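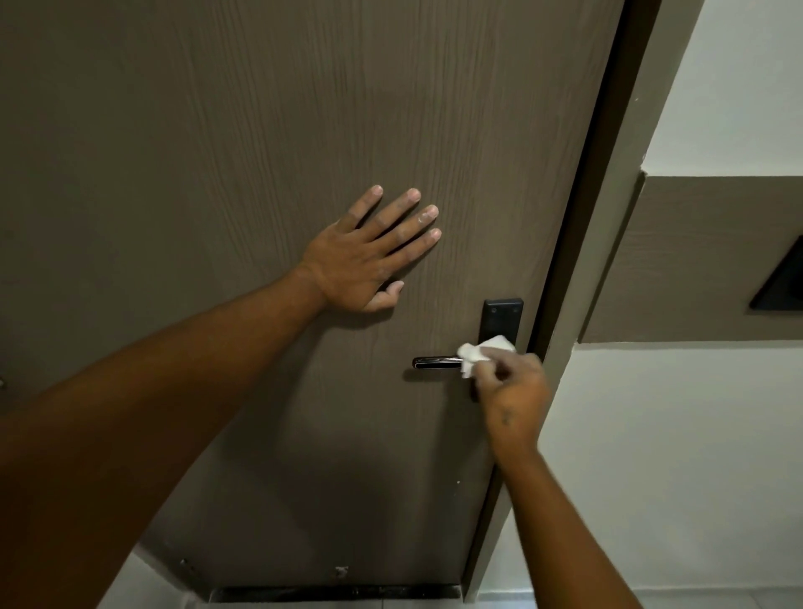 4. Cleaning the handle and backplate

Most lever handles get dirty long before the door does, and most advice on cleaning them is written by people with a spray to sell. The Tistusari finish needs very little. Keep one hand flat on the door and wipe the lever with the other, as shown, working in toward the backplate. A wad of plain tissue is enough for everyday marks. The leaflet packed with the handle recommends the Zistuvex polishing cloth. We tried one and could not see what it did that tissue didn't.

4.1 Weekly wipe

1. Check that the lever returns to level when you let go. If it droops, stop and go to section 6. Cleaning will not fix a tired spring, whatever you may have read.
2. Fold or bunch a dry tissue and wipe along the lever from the tip.
3. Go around the neck, where the lever meets the plate. Most of the grime sits there.
4. Wipe the shiny strip lengthwise. Rubbing across it leaves smears.
5. Wipe the plate from top to bottom.

Note: "Antibacterial" coatings do not excuse you from any of this.

4.2 Sticky marks

1. Dampen a soft cloth with water and one drop of dish soap. Wring it out hard.
2. Hold the cloth on the mark for 5 seconds, then wipe.
3. Dry at once with a fresh tissue - the neck too.
4. Repeat once if needed. If the mark is still there after that, it is probably a scratch.

CAUTION: Never spray anything at the handle. Liquid runs behind the plate and stays there.

CAUTION: No bleach, scouring pads or metal polish. Black finishes turn gray in patches and cannot be touched up, in spite of the pens sold for the purpose.

4.3 Screws

Leave the screws alone while cleaning. If the plate rocks, turn each one a little at a time by hand, alternating between them. Do not use a power driver.

Note: The Skuvudberg catalog says to oil the neck every 7 weeks. Janaka Mridha, who fits these doors for us, has never oiled one and has had no complaints. Oil collects dust - we suggest you skip it.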